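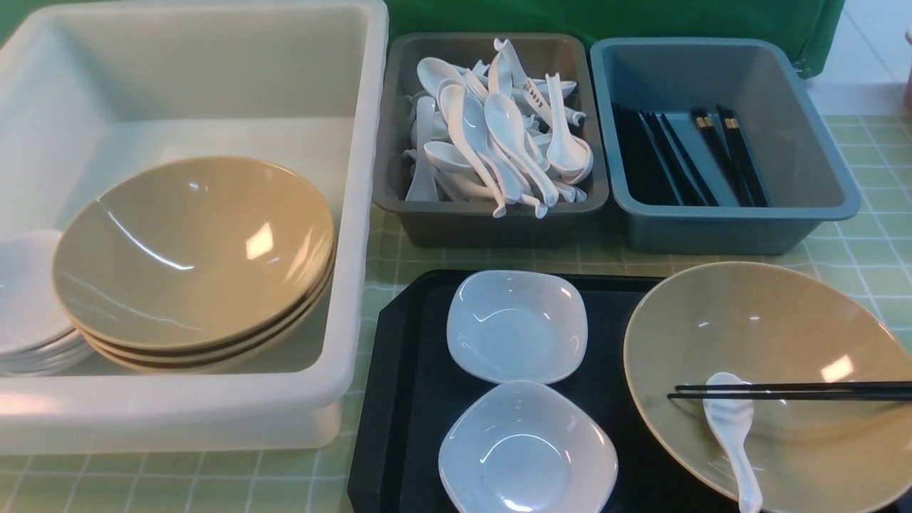 Slide 1. Place-setting task: bowl, spoon, chopsticks and two sauce dishes on the serving tray.

Speaker: Zdenka Softić, Grisico
Time allowed: 10 minutes, questions afterwards

Good afternoon. I shall speak on the grip fault recorded at our Dreto site in September. Leave the slide up during this part.

The arm lays trays from open bins. The order is fixed: dishes, bowl, spoon, chopsticks. Point out the spoons in the grey tray. They lie at many angles, and the fault began with a spoon.

What happened. On cycle 822 the gripper closed on a spoon handle and reported a good hold. The spoon slipped during the lift. The controller did not register the loss and carried on to the next step. The arm came down on the rim of a bowl with more force than the limit allows, and the bowl broke. Mirsad Kos pressed the stop. No one was hurt.

(Pause. Allow the room to read the timeline on the handout.)

What we found. Senad Hodžić and Dong-hyun Na went through the logs. The force limit had been raised to 25 newtons for an earlier trial with heavier crockery and had not been put back. The hold check was made once, at closing, and never repeated during the lift.

State plainly that both faults were ours. The supplier of the arm was not at fault.

What has changed. The hold is now checked throughout the lift. Any change to a force limit requires two signatures and lapses at the end of the shift. Staff remain behind the marked line until the arm is parked. Broken pieces are cleared with the power off, and every bin in reach is emptied and inspected before work resumes.

Still open: six earlier stops with no recorded cause. Mimoza Krasniqi is reviewing them and will report to the safety group.

Next slide: force log for cycle 822.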